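3.2 Collecting the demonstrations

All demonstrations for the sorting task were given by remote control at the Clivby site. The operator held a hand controller and watched the table directly — no screen was used. We recorded 200 demonstrations in April, with 17 set aside for testing. Each one began with the gripper open and the objects placed by hand on the table. Tape on the table top marked fixed positions, so that a layout could be repeated between operators.

The task is to put drinks containers into one of two coloured bins, one gray and one yellow-green. Other everyday items, such as a phone, may share the table and should be left alone. Operators were told to grip bottles low on the body and to close the fingers slowly, as early trials with the Bultel controller showed that a fast close tipped light objects over. The soft ridged fingers bend around a curved surface, which made small errors in approach less costly.

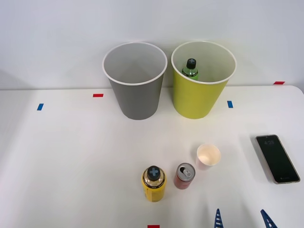
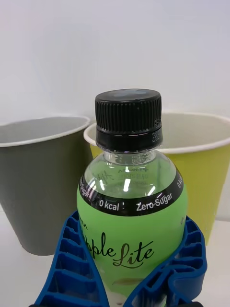
Figure 4. The sorting task: the table with both bins (first picture) and a soda bottle held between the blue fingers, from the wrist camera (second picture).

3.3 Trimming and labelling

Pauses at the start and end of each recording were cut. We then split each demonstration into reach, grip, carry and release, using the finger opening as the main cue. Eight recordings had an unclear release point and were labelled by hand.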